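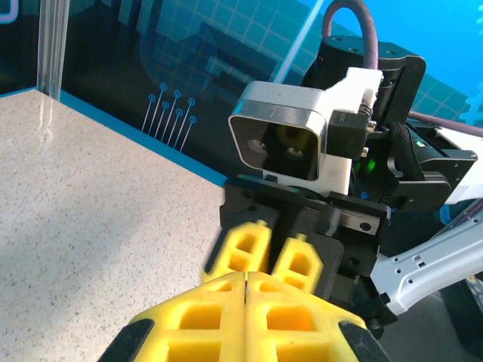
Do soft gripper fingers need oil?
Skip it. The Jestgate spray I was sold for the job only picked up lint. A damp cloth does fine.

I don't buy most of what gets passed around about bench arms, including the rule that everything must be retightened every 12 hours. Check the plate bolts on the front rail every 160 and leave them alone in between. Leave slack in the cable at the elbow, too. Tight and tidy is how cables die.
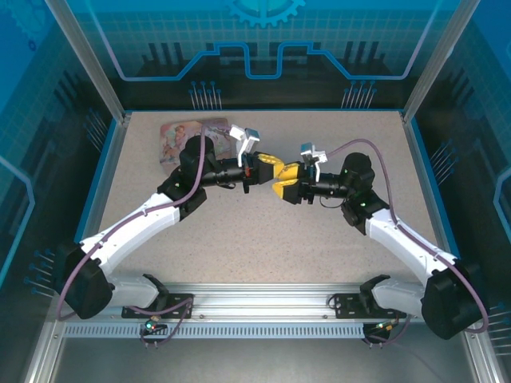

Fingertips nearly touching over the middle of the table.

Trummer sells an alignment kit with 5 gauges. I used one.

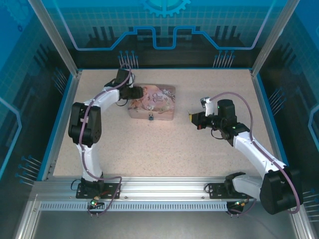 How slow should the first run be after a finger change?
Quarter speed, for 4 passes, with your hand near the stop button.

For a test piece, skip the foam blocks and use something with a rim and a lid. 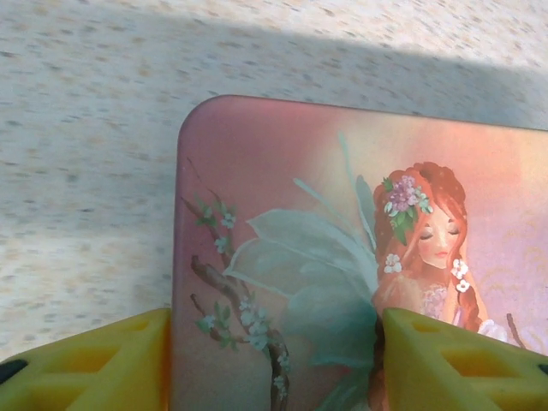 Yellow fingers at the fairy tin, one beside its left edge and one over the lid.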